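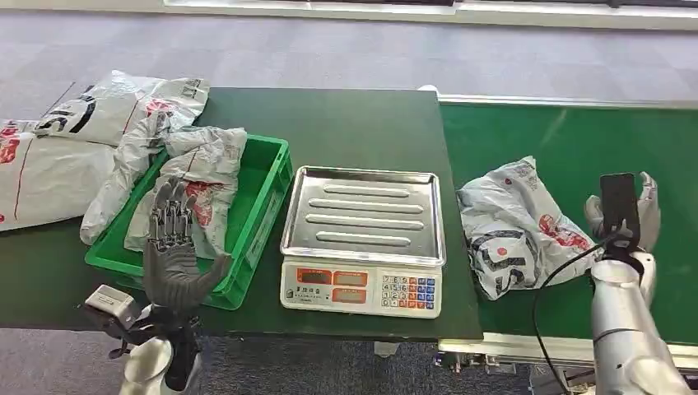
Attachment 1: Bench scale with all displays blank. Green crate of mailers to the left.

Plelix Bench Support
Ticket subject: Counting scale goes blank, and readings wander when it is on
Category: Packing room / Weighing
Priority: Normal
Status: Closed

Reported problem

The scale on the green packing table loses its display during the day. All the windows on the panel go blank together. Pressing keys does nothing. It usually comes back after the power lead is pulled and pushed in again, but then it needs a zero and sometimes the reading will not settle.

Second problem, which may or may not be the same one: in the morning the weight moves up and down with a parcel sitting still on the tray. Xaba will not accept a weight until it is stable, so the label does not print and the packer has to type the weight in by hand. We had a carrier surcharge in November for a bag that was typed in 70 grams light.

Setup, as requested by the form:
Scale: counting type, stainless tray, bought through Vivuvetti
Power: mains adapter, with internal battery
Connected to: label PC running Xaba
Items weighed: soft goods in white plastic mailers
Crate of mailers kept to the left of the scale

The printing on the front panel is in Chinese and we no longer have the paper manual. Please send an English key guide if there is one.

Reply from support, 9:40 am

Thanks for the report and the photo. An English key guide is attached to this ticket as a PDF. Print it and tape it to the wall, not to the scale.

Please treat the two problems separately for now. A blank display is nearly always power. A wandering reading is nearly always something touching the tray, air moving over it, or a table that is not steady.

For the blank display, please do these in order and write down what you find:

1. Unplug the adapter from the wall and from the scale. Look at the small plug for bent or dirty metal.
2. Plug the adapter into a different wall outlet, not a power strip.
3. Turn the scale on with the tray off and wait for it to finish its start-up count. Put the tray on only after that if the key guide says so for your model.
4. Leave it on with nothing being weighed for an hour.
5. Unplug the adapter and see how long it runs on the battery.

For the wandering reading, look at how the bags are kept. In your photo one of the bags hangs over the side of the crate. That side is away from the scale, so it is not the cause, but if the crate gets overfilled the same thing can happen on the other side and a loose corner can rest on the tray. A mailer weighs very little but a fold pushing against the tray edge is enough to keep the reading from settling.

Update from packing room, 11:15 am

Steps 1 to 5 done.

Plug was clean. Outlet changed. We had been using a power strip under the table that also feeds the label printer and the tape dispenser. On the wall outlet the scale stayed on for the full hour.

On battery it lasted 6 minutes and then went blank in the same way as before, all windows at once.

So I think the adapter was dropping out on the strip and the battery could not carry it. The strip has a loose socket - if you press the plug sideways the light on the adapter flickers. The strip has been thrown out.

The reading still wanders. I moved the crate farther left and took the loose bags off the table. It got a little better but did not go away.

Reply from support, 11:50 am

Good, that explains the first part. The battery is worn and should be replaced, but the scale can be used on mains power until then. Vivuvetti sells the battery as a spare part. Ask for it by the model number on the plate underneath. Turn the scale off and take the tray off before you tip it over to read the plate.

For the second part, please tell us what is near the table. Is there a fan, heater, air vent, door or window? Do the numbers wander all day or only at certain times?

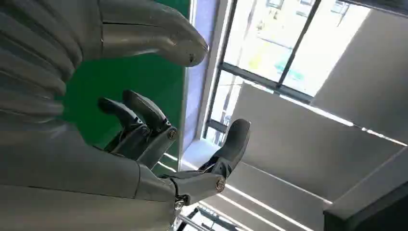

Attachment 2: Window side of the packing room.

Update from packing room, 1:20 pm

There is a window. It gets opened first thing to air the room and closed again before lunch. That matches the times we have trouble. No fan. The heater is on the far wall.

I tried it both ways with a full mailer on the tray. With the window open the last digits kept changing and Xaba showed "unstable". With it closed the reading settled in 2 seconds and stayed there. Opened it again and it started moving again.

The larger bags are worse than the small ones. They stick out past the raised edge of the tray and the flap lifts.

Reply from support, 2:05 pm

That sounds like the cause. The larger mailers have more surface for the air to push on. Suggested changes:

Keep the window closed while weighing, or open it during breaks.
Fold large bags so that nothing sticks out past the tray.
Do not change the filter setting yet. A heavier filter will hide the movement but it slows down every weighing.
Check the four corners of the table for rocking.
Zero the scale after moving it, and again after each break.

Please run a normal afternoon like this and report back.

Update from packing room, 5:30 pm

Full afternoon done with the window closed. No blank display. Xaba took every weight without typing.

The table did rock slightly at one corner. I turned the foot down and leveled the scale again using the bubble.

We also changed over from the old Fokon bags to a smaller size for the light orders, so fewer of them hang over the tray.

Battery is on order. Vivuvetti says 2 weeks. The key guide is taped to the wall.

One question for later: can the auto power-off be made longer? It is not a fault, just a nuisance after lunch.

Reply from support, 5:45 pm

Yes. See page 2 of the key guide, under power settings. Change it with the tray clear, then turn the scale off and on once so it is saved.

Closing this ticket. If the display goes blank again on the wall outlet, reply here and it will reopen.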